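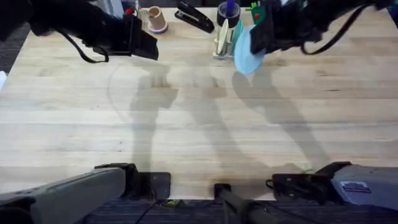
Finding the scene: a long afternoon with screenwriter Shahnaz Siriwardena

6 min read

Shahnaz Siriwardena has been writing scripts for long enough that she no longer remembers which drawer the first one is in. She thinks it may be the one under the phone books. It was a family comedy set in a caravan park, it was far too long, and she is still fond of the opening, in which a grandmother refuses to get out of the car for eleven pages.

"I'd cut it to two now," she says, pouring the tea. "Maybe two and a half, if I liked the actress."

I'd come to talk about Jollow, her new feature, which goes before the cameras in October. We got there eventually, but I should warn you that Shahnaz is a person who answers a question by way of three other questions, and I'm much the same, so the afternoon wandered a good deal and the pot was filled more than once.

Jollow is the name of the town in the film. She made it up while stuck at a level crossing. The story follows two sisters who come home to sell their father's picture theatre and find that he has been screening films there every night to a single customer. I won't tell you who the customer is. Shahnaz wouldn't tell me either until I'd read the whole thing, and she was right to make me wait.

What I most wanted to ask her about was talk. Her characters talk like people you've sat next to on a bus. They interrupt, they lose the thread, they answer something that was said a page ago. How does she get it down?

"Badly, to begin with," she says. "My first drafts are full of people explaining themselves. 'As you know, Dad never got over the flood.' Dreadful stuff! But I let them do it, because I'm the one who needs it explained. Then I go back through with a pencil and take out everything they'd never say out loud, and sometimes there's one line left on the page, and I'm quite happy with that."

She reads every draft aloud, all the parts, walking up and down the hallway. Her husband has learned to wear headphones. When she can't say a line without stumbling, she changes the line, and when she stumbles again in the same spot she begins to suspect the whole scene.

The script she has in hand is draft 5, which she says with some pride, having gone well past that on other jobs. The one before it was read by the director, Selvaraj Weerakoon, who rang her at breakfast to tell her that he loved it and that the middle was missing.

"And I said, what do you mean missing, it's forty pages! But he meant that the sisters never wanted anything from each other in the middle. They wanted things from the bank, and from the council, and from the man about the roof. He said, 'Shahnaz, it's like watching two people do their errands.' I was cross for a whole weekend, and then I went and wrote the projector room."

The projector room scene is the one everybody who has read the script brings up first. The older sister, Namlow (a childhood nickname, and there's a lovely bit about where it came from), tries to thread a reel the way her father showed her, and the younger one simply watches and doesn't help. Hardly a word is spoken. I asked whether it was hard for a writer so good at talk to write a scene with so little of it.

"It was a relief," she laughs. "You do get tired of hearing them."

She is careful about how much she puts into those quiet scenes. When she was starting out she wrote down each glance and each hand on each doorknob, until Thilini Gazi, the script editor on her second job, sent a page back with nearly all of it crossed out and a note in the margin saying "let them act, love". Shahnaz kept the page, and she showed it to me. The ink has gone brown. These days she writes what has to happen and what it costs the person, and leaves the doorknobs to others.

We talked for a good while about endings, and I'm sorry to say I can't give you much of it without spoiling the film. She did tell me that she had the last scene before any of the rest, and that she distrusts it for that reason. She has written an alternative and keeps it in a separate folder marked "Russo", after a dog she once had who would never come when called.

And for those who write to me asking how to start? I put it to her on your behalf.

"Start with somebody who's late," she says straight away. "I mean it. Put a person in a room waiting, and have somebody else come in late, and don't let either of them mention it for a page. You'll learn more about the two of them than from any amount of notes. And keep your day job for a bit, and be nice to your neighbours, you'll want to borrow their voices."

By then it was getting dark and she had a call with the producers, and I'd missed my tram and didn't mind a bit. She walked me to the gate, still talking about the grandmother in the car. She thinks there might be a film in her yet.

Comments

Kasun Ranasinghe
Loved this. I tried the "somebody late" exercise last night and ended up with four pages and a flaming row between two plumbers. Is there anywhere to read her caravan park script?

Ruxandra Sandu
I do the walking up and down as well! My cat follows me. Would have liked more on how she and the director work together, perhaps a second part?

prurkix
Agree about too many doorknobs. I'm halfway through cutting mine and it reads so much faster.

We use cookies to remember your preferences and to see which stories people are reading. By continuing to browse you agree to our use of cookies. Accept / Manage settings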